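Gakbridge Fruit Share
Progress report to the Prelier Fund, February 2022

We're halfway through the grant and there is a lot to tell you, so we have put the good news first and the boiler last.

The packing room at Gakbridge is up and running. When we applied we were sorting fruit on two borrowed trestles in a corridor, with coats hanging over the pears and people squeezing past on their way to the toilets. Your grant of £2,000 has given us shelving along the long wall, a proper sink, lighting you can read a label by and enough trays and baskets to keep different fruit apart. The difference is huge! A Saturday pack that used to run well past lunch is now finished before noon, and everyone still has the energy to sweep up.

Since the start of the grant we have sent out 499 fruit bags. Of those, 243 went to households on the Mittal estate, where we had hardly any contact before, and the rest went to families around the school and the two sheltered housing blocks. We had planned on one collection point and now have four, all of them within walking distance of a bus stop. The newest is the Pira café, which has lent us its back counter on delivery days and keeps asking if we would like a second one. 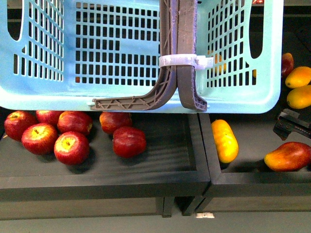

Sorting is the part of the work that has changed most. In the corridor we tipped everything into deep crates, and by the time we reached the bottom the soft fruit had been sat on by the hard fruit. We lost a shocking amount of it — bananas especially. Now each kind gets a shallow tray of its own before anything is bagged, and the low sides mean you can look over the lot and pick out a bad one without digging. Red apples go in the dark grey trays, where any bruises are quick to spot against the ribbed or lightly textured base. The light-blue laundry baskets were a cheap idea that has worked very well. They have slots in the floor and sides, so air gets to the fruit, and you can see through them without taking everything out. The handle holes at the ends make them easy to pass along the line too. We would happily buy more of them.

Mangoes, by the way, have been the surprise of the winter. A wholesaler offered us a few boxes that were too ripe to sell on, and we put them in the bags with a short note on how to cut one. The next week people were asking for them at every collection point. We have since added notes for squash and for pomegranates, and a parent at the school has translated the mango one into Polish and Urdu.

Some things are behind. The scales arrived with a cracked plate and went back, so we are still packing by eye, and bags do vary more than we would like. A replacement is on order. The cool cupboard has not been bought yet: prices went up between our quote and our order, and we are looking at a reconditioned one instead. We will check with you before spending anything from that line.

The boiler in the main hall failed twice in January. It isn't part of your grant, but it did cost us one packing session, and those bags went out two days late. The hall has now had it repaired.

Between now and the end of April we plan to fit the cool cupboard, start an evening pack for people who work at weekends, and try a swap shelf at the Pira café so that households can trade what they don't eat — we already know there will be a mountain of grapefruit on it. We'd love you to come and see the room in use. Packing starts at nine, there is always tea, and we can find you an apron.

Spending to date and copies of receipts are in the separate sheet sent with this report.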